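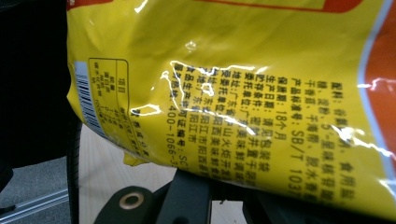 Montri Sukprasert reads the back of a bag before he so much as glances at the front, and he told me, kindly enough, that I had been shopping like a person who buys books for their covers. The front is where they tell you how you're going to feel, he said. The back is where they have to tell you what you bought.

I had it coming. For years my pantry in Lollaston was run on color. I knew the red jar, the green tin with the dent, the packet with the fish on it, and when I wanted something I reached for the color and hoped for the best. That works fine until a maker changes the label, or until you find yourself with two yellow bags and a pot of soup on the stove that needs only one of them.

So one wet afternoon in November I emptied the dry goods shelf onto the kitchen table and asked Montri over to teach me how to read it. I don't read Chinese, and a fair part of that shelf is Chinese, bought over the years at a grocery called Sinia down by the bus station, where I tend to go in for noodles and come out with a full tote and no noodles. He brought his glasses and a bag of oranges, and we put the kettle on.

We began with a shiny yellow bag. The first thing he showed me was 配料, the ingredients, two characters with a colon after them, and once you know those two you can find your place on an awful lot of packages. After that it was a matter of going slowly. Salt, then sugar, then starch, and a little further along the part that made me sit up, which was dried shiitake, dried kelp and dehydrated scallion. I have all three of those in jars of their own, mind you, and there they were together in small print on a bag I'd known only as the yellow one. There are ribonucleotides in the list as well, and if the word alarms you, it alarmed me too, but they're a common flavor booster and they turn up in plenty of bouillon cubes and chips.

The next lesson was dates, and I'd ask you to stay with me for this one, as it changed how I keep house. 保质期 is the shelf life, and the yellow bag gives it as 18 months. Eighteen months from when, though? That's the line below, 生产日期, the production date, and all it does is tell you to look at the packaging. The date itself can be stamped just about anywhere. Montri's method is to hunt for it the day the bag comes home, do the sum, and write the answer in marker on a strip of masking tape. He has done it this way ever since he had a restaurant kitchen in Sokumdale, with 35 seats and a storeroom the size of a wardrobe, and he says he can still do eighteen months in his head faster than he can do a year.

Storage comes after that, and the advice is what your grandmother would have told you: seal it and keep it somewhere cool. My shelf, I'm sorry to say, was right over the oven. Powders hate it there. I had a 400 gram bag of something that had set like plaster, and Montri knocked it on the counter a couple of times, listened to it, and passed it to me without a word.

We moved everything to the low cupboard by the back door, where it's cool even in August. Opened bags get their tops folded down twice and clipped, and then they stand upright in a shallow tray, backs facing out. I resisted the backs-out business, I'll admit. I like a cheerful shelf. But I've come around to it, partly for the dates and partly for the small pleasure of reading where a thing was made while I wait for the rice. The yellow bag gives its place of origin as Yangxi, in Yangjiang, Guangdong. I got the atlas down to look, and there went half an hour and a pan of onions.

My neighbor Jarrah Sutcliffe has since caught the bug. She grew up in Ruawai and keeps her late mother's spices in the biscuit tins they came in – beautiful tins, not a label among them – and she spent a whole evening opening lids and sniffing, with me on the phone for moral support. She got 20 of them named and taped. The last 2 we still can't agree on. I say fenugreek.

If you'd like to try it, pick a single shelf and leave the rest of the kitchen alone. You'll want tape, a marker that doesn't smear, a damp cloth and good light, and tip the glossy bags toward the window a little at a time until the shine slides off the words. Throw out what has gone to rock. Make soup that night with whatever needs using first. Ours was daikon and glass noodles, and Montri had three bowls of it and took the leftover oranges home.

Contact us | Subscriptions | © All rights reserved | Back to top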